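4.2 Finger geometry on the cup-rack task

We compared two finger sets on the Clisent bimanual cell: the tapered Hoditz fingers supplied with the arms and the wider Perkencombe pads, which have a textured inner face. The task uses ribbed paper cups and a wire rack on a round wooden base. Each arm is teleoperated, and the cups are placed by hand before every trial.

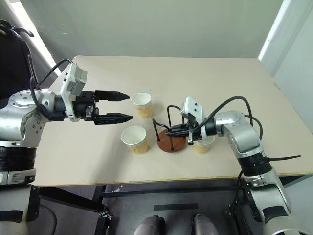 Figure 3. Cup-rack task, head camera view. The left gripper is open beside a paper cup; the right gripper reaches into the wires of the rack.

Paper cups are a demanding test for a parallel gripper. The ribbed sleeve gives good friction, but the wall yields at low force, and a grasp that starts off center tends to push the cup over before both fingers make contact. We therefore logged the first contact separately from the lift. The closing speed was held fixed across both finger sets, and the force limit was tuned once on 11 spare cups and then left alone.

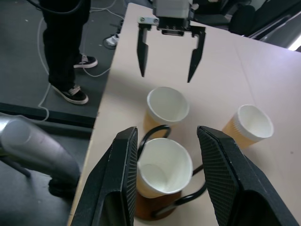
The rack adds a second constraint. Clearance between the wires and the cup wall is small, so a wide finger has to come in from above or along the open side of the loop. Operators using the tapered set approached from more directions but needed more corrections at closing. Of the trials we discarded, 17 ended with a cup on its side and 7 with a finger caught on the wire. We kept these recordings for the failure classifier of Section 5, which follows the labeling scheme of Ziółkowski.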